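Workshop notebook, April, 4.40 pm

Back on the dark cabinet with the grey top, and what a good afternoon! I had it down as a quick tidy-up job but the more I look at it the more I like it. Helge Forsberg wants it for the Nurkthorpe room, so it has to take a fair bit of daily use (he reckons 1,000 openings a year, and I believe him).

Gave the top two goes with the Wullano soap, 10 minutes each, then buffed. Lovely result, the grey has come up so even. Went over the front with the same cloth and left it at that, it doesn't need more.

Hinges: swapped both for the Boström ones. They sit 5 mm deeper than the old pair, so I packed them out with card for now. Must cut proper shims!

Next, the front corners at the top, the part everyone grabs first.

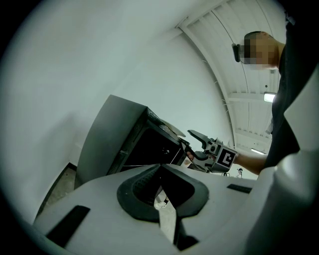 I'd like to ease those edges very slightly with the fine block, 40 strokes a side and then stop and feel. Any more and the dark finish will go thin. Helge, if you get to it before me, the block is in the Flallard tin, second shelf. Please put the lid back on tight.

Still to do: shims, felt feet, and find the key.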